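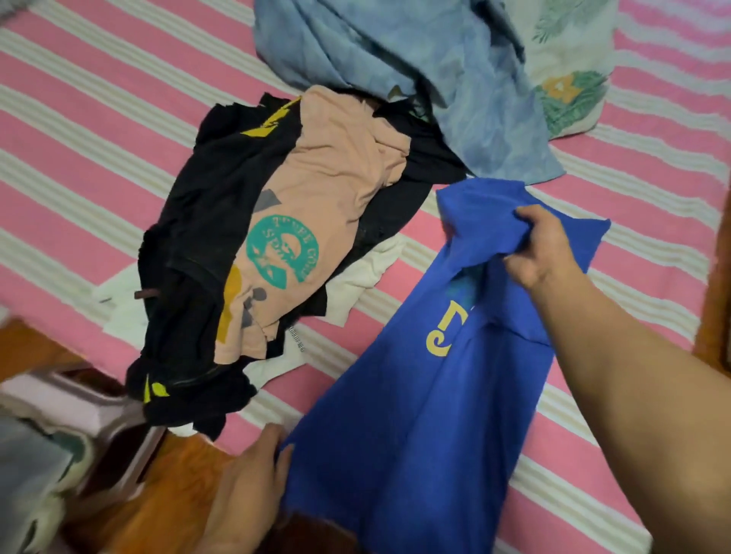
Galix wrote:
Okay but are we sorting by color first or by type first? The task sheet says color and the club rules say type, and my pair has done it both ways now. If the sorting part is going to be scored on Thursday I'd like to know before I redo mine.

bello_bashir wrote:
Type first. Shirts in one heap, everything else in the other, then fold. I know the sheet says color, I wrote the sheet, it's wrong and I'll fix it tonight. When I did mine at home I had a mixed pile with a peach tee on top of a bunch of black stuff, and going by color just turns into an argument about what counts as dark. I started on the blue shirt and went from there.

For anyone catching up, this is the February project for the robotics club. We each do laundry by hand, we label the steps (grab, flatten, fold, stack), and the labels go to the Sturnlow team so they can train the folding policy. Target is 338 labeled folds before the regional. We have 54.

anozie wrote:
54?? I thought we were way past that. Did mine not upload?

bello_bashir wrote:
Yours uploaded, but 2 of them had no end label so the script tossed them. Check the log, it's all in there.

anozie wrote:
Ugh, ok. Found it. Redoing those after dinner.

Gostumex wrote:
I'm going to be the grump again, sorry. I still think striped sheets are a bad idea for this. Our segmentation is held together with tape, and last year it kept deciding that a stripe was a sleeve! Plain sheet, plain table, get it working, and then go make it hard. We have one arm and maybe three weeks.

Galix wrote:
Hard disagree. The regional is going to use whatever bedding they feel like using. If we train on a plain white table we get a robot that folds on a plain white table (ask me about the sock thing, I'm still mad). Stripes, prints, pillows left on the bed, all of it should go in.

Gostumex wrote:
Sure, in April. Right now I can't tell if a bad grab is the gripper or the vision, and every new sheet makes that worse for me. You're not the one debugging it at 11 at night lol

bello_bashir wrote:
You both have a point and I don't want to vote on it again. How about this: everybody keeps using whatever bed they've got, and we add a tag for patterned background. Gostumex can filter those out while he's testing and we put them back in later. It's one extra column.

Gostumex wrote:
I can live with a column.

anozie wrote:
Does a shirt with a big print on the front need a tag too? Nearly everything I own has one.

bello_bashir wrote:
No, leave those alone. If we tag prints we'll be tagging the whole set.

Galix wrote:
One more thing on the flatten label. I've been starting it when the second hand touches the fabric and my partner starts it when the fabric moves. Which one?

bello_bashir wrote:
Second hand touches. I'll put that on the sheet with the type-first fix. Also please keep your clips under 2000 frames, the uploader chokes past that and I have to split them by hand.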